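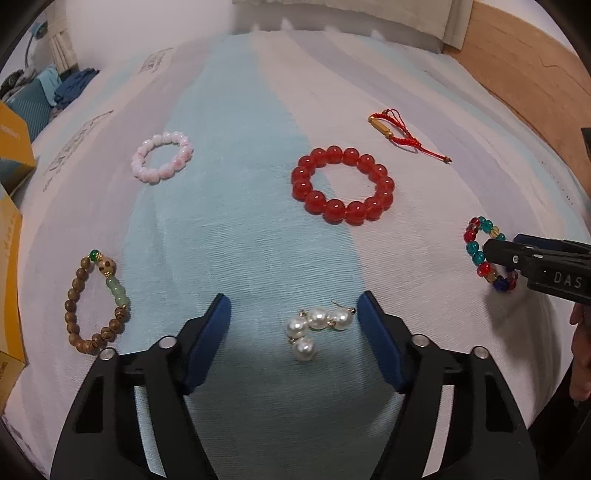 영업이익이 흑자인 회사가 왜 현금 부족으로 지급불능에 빠지는가?

손익계산서는 발생주의로 작성되므로 매출을 인식한 시점과 대금이 들어오는 시점이 다르다. 매출채권과 재고자산이 늘어나는 속도가 이익보다 빠르면 장부상 이익이 나도 영업활동현금흐름은 음수가 될 수 있다.

재무제표 분석 강의 노트 7
운전자본과 현금전환주기

1. 용어

순운전자본은 유동자산에서 유동부채를 뺀 값이다. 본 강의에서는 영업과 직접 관련된 항목만 사용한다. 즉 매출채권과 재고자산의 합에서 매입채무를 차감한 금액을 영업운전자본이라 부르고, 현금성자산과 단기차입금은 제외한다. 교재에 따라 선급비용과 미지급비용을 포함하기도 하므로 비교할 때는 정의부터 확인할 것.

현금전환주기(CCC)는 원재료 대금을 지급한 날부터 판매대금을 회수하는 날까지의 평균 일수이다.

CCC = 재고자산회전일수(DIO) + 매출채권회전일수(DSO) - 매입채무회전일수(DPO)

DIO = 평균재고자산 / 매출원가 x 365
DSO = 평균매출채권 / 매출액 x 365
DPO = 평균매입채무 / 매출원가 x 365

DSO의 분모만 매출액이고 나머지 둘은 매출원가이다. 과제 채점에서 가장 자주 나오는 오류가 이 부분이다. 엄밀하게는 DPO의 분모로 당기매입액을 써야 하지만 외부 공시자료에서 매입액을 얻기 어려운 경우가 많아 매출원가로 대신한다. 재고 변동이 큰 기업이라면 기말재고와 기초재고의 차이를 매출원가에 더해 매입액을 추정한다.

2. 사례: 오르나리(Ornari)

오르나리는 사무용 가구 부품을 도매로 판매하는 회사로 가정한다. 당기 DIO는 60일, DSO는 40일, DPO는 20일이다.

CCC = 60 + 40 - 20 = 80일

매입대금을 지급한 뒤 80일 동안 자금이 묶인다. 당기 매출원가가 619백만 원이면 하루 매출원가는 1.696백만 원이고, 재고에 묶인 자금은 그 60배인 101.8백만 원이다. 매입채무로 조달되는 금액은 20배인 33.9백만 원이다. 매출채권에 묶인 금액은 매출액 기준으로 따로 계산해야 한다. 80일에 하루 매출원가를 곱해 한 번에 구하면 매출채권에 포함된 마진이 빠진다.

거래처 클룬베르그(Clunberg)가 지급기일을 40일로 늘려 주고 모든 매입에 같은 조건이 적용된다고 하면 DPO는 40일, CCC는 60일이 된다. 이때 줄어드는 자금 소요액은 하루 매출원가의 20배, 즉 33.9백만 원이다. 이 효과는 조건이 바뀌는 해에 한 번만 현금흐름에 나타난다. 다음 해에도 DPO가 40일로 유지되면 추가 유입은 없다. 매출원가가 증가할 때 그에 비례하여 매입채무가 늘어날 뿐이다.

3. 현금흐름표와의 연결

간접법에서 영업활동현금흐름은 당기순이익에서 출발한다. 감가상각비와 같은 비현금비용을 더하고 영업자산과 영업부채의 증감을 조정한다.

매출채권 증가: 차감
재고자산 증가: 차감
매입채무 증가: 가산
선수금 증가: 가산

재무상태표의 증감액과 현금흐름표의 조정액은 일치하지 않을 수 있다. 사업결합, 외화환산, 대손상각, 재고평가손실이 대표적인 원인이다. 차이가 나면 주석을 먼저 본다. 설비 구입에서 발생한 미지급금은 투자활동과 관련되므로 영업부채 증감에 넣지 않는다.

4. 해석상 주의

가. 평균잔액의 문제. 기초와 기말의 단순평균은 계절성을 반영하지 못한다. 7월에 매출이 집중되는 12월 결산법인은 기말 매출채권이 연중 수준보다 낮게 나타난다. 분기 자료가 있으면 다섯 시점(기초와 네 분기 말)의 평균을 쓴다.

나. 팩토링. 매출채권을 양도하여 제거하면 DSO가 감소한다. 회수 능력이 개선된 것과 구별해야 하며, 상환청구권이 있는 양도는 제거 요건을 충족하는지 검토한다.

다. DPO의 상승. 협상력이 커진 결과일 수도 있고 지급 지연일 수도 있다. 유동비율, 단기차입금 추이, 연체 관련 주석을 함께 읽는다.

라. 업종 차이. 선불로 대금을 받는 업종은 CCC가 음수인 경우가 있다. 이런 기업은 매출이 감소하면 운전자본에서 현금이 유출된다.

5. 과제

크바란(Kvaran)과 쿠마노(Cumano)의 자료는 강의실 게시판의 표를 사용한다. 두 회사의 3개년 CCC를 구하고, 영업이익과 영업활동현금흐름의 차이를 운전자본 항목별로 분해하시오. 계산 과정은 소수점 첫째 자리까지 적는다. 매입액을 추정한 경우 산식을 별도로 표시할 것. 분량은 A4 두 쪽 이내이며 표는 분량에 포함하지 않는다.

제출 기한: 2022년 11월 15일 수업 시작 전
제출처: 조교 디마스 만다기(Dimas Mandagi)
사례 2의 재고평가 관련 질의: 예세니아 코레아(Yesenia Correa)

다음 시간에는 이자보상비율과 차입약정의 재무비율 조항을 다룬다. 노트 8의 1절과 2절을 미리 읽어 올 것.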